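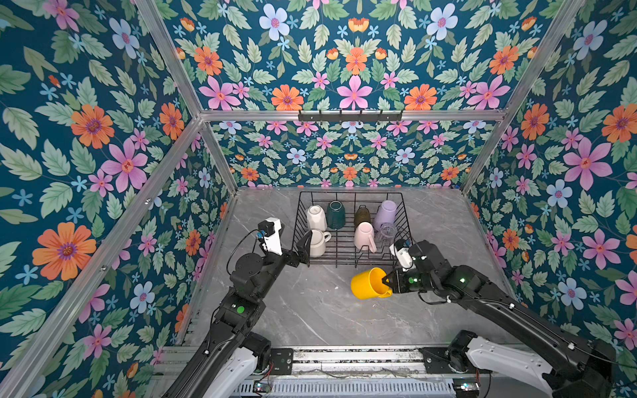
Two-arm cell with a wire dish rack. The right gripper has a yellow mug by the rim.

Budgeting for a Bench Cell: Shop Tips

The arms are the line item everyone prices first. Price them last. The bench, the enclosure and the small parts set the limits that the arms have to fit.

Frame. Aluminum extrusion costs more than lumber, but a beam can be moved later with a hex key. Order 15 percent more length than the drawing calls for. Our Cerka brackets came to 438 dollars, more than the extrusion itself.

Base. Bolt each arm to its own plate and tie the plates to a common rail. Get the hole pattern from the supplier in writing before you drill. Edari and Sturkis sell plates that look alike and do not interchange.

Walls. Printed panels are cheap to swap. If the cell relies on cameras, buy the panels in at least two patterns and keep a plain set on the shelf.

Cameras and cable. A wrist camera needs slack at every joint. Measure with the arm at full reach, add a service loop, then buy the next length up. Keep spare connectors in the drawer — they fail before the cable does.

Dishes. Mugs are consumables. Buy mixed shapes, some faceted, some smooth, and include clear glass, which is harder for a camera to pick out than a solid color. A wire rack with upright tines should be bought in pairs from one batch, as tine spacing varies between batches.

Fingers. Allow four sets per arm per year. For rim grips, specify a soft pad and check its thickness against your thickest mug.

Contingency. Hold back 700 dollars until the cell has run for a month. On the Esteban bench most of it went to a second power supply and a better bench top.

Recent tips
Leveling a bench on an uneven floor
Labeling cables so the labels stay on
Used extrusion: what to check
Drawer dividers from scrap
February parts order checklist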